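Chip bag

A chip bag is a flexible packet for selling potato chips, tortilla chips and similar snacks. Most are closed with a crimped seal at each end, and the front usually carries the brand, the flavor and often a photo of the chips.

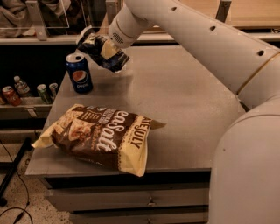 Sizes

Small bags hold a single serving and are often sold beside canned drinks such as Pepsi. Large bags are meant for sharing. A sea salt variety may come in cream and dark brown, as with some Late July bags.

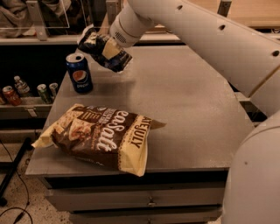

Small bags crumple easily and keep their creases. Opened bags are folded over and clipped to slow staling. Many are made of layered film, and few curbside recycling programs accept them.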